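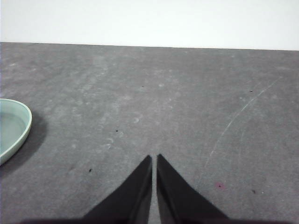

The first thing Ngozi Okonkwo did when she handed me a bowl of her congee was take the spoon away.

"Smell it first," she said, and she was right. Ginger, white pepper, a bit of toasted sesame, and under all that the soft, sweet smell of rice that has been left alone for hours. I'd driven out to Norkum on an empty stomach and I could have cried.

Porridge is having a very good year. I don't mean the sachet you tear open at your desk (though I've eaten plenty of those). I mean the big, slow, savoury kind that half the world has been eating for breakfast all along, and that's now turning up in cafes from the coast to the smallest inland towns. Ngozi opened hers, Haruna, in January, in what used to be the shoe repair shop beside the Norkum post office. She has 12 stools, one long bench and a pot so heavy it takes two people to lift.

"My grandmother made ogi, my neighbour made congee, and the school gave us rolled oats with brown sugar," she told me. "I thought everybody had three porridges."

All of them are on the menu, and so is a barley one with mushrooms and a runny egg that I've been trying to copy at home ever since. Mine comes out like wallpaper paste. Ngozi's advice was to toast the barley dry until it smells like popcorn, then start with far more water than seems sensible. Her ratio for rice is even more alarming: one cup to 10 of stock, and don't you dare stir it for the first 47 minutes. I asked why 47. She laughed and said that was how long it took to get the kids out the door.

The grain itself has a lot to do with it. Most of hers comes from Anas Saliba, who farms a dry, windy block at Morus, an hour up the road, and mills on Thursdays in a tin shed you can hear well before you can see it. Anas grows hulless barley and an old purple wheat his father brought into the family, and he'll talk about either one until the light goes. He pours a handful into your palm and makes you chew it. The wheat goes gummy, then nutty, and then there's a flavour almost like black tea!

He sells 75 kilos a week to Haruna now, up from a single bag at the start, and the rest goes through the Saturday market. Last season was rough, with rain right on harvest, but he reckons this crop is the best colour he's seen.

I bought a bag of the cracked barley and drove home with it on the passenger seat, belted in. There's a pot of it on my stove as I write, and it still needs another half hour.

Haruna is open for breakfast and lunch, Wednesday to Sunday. Get there early if you want the barley.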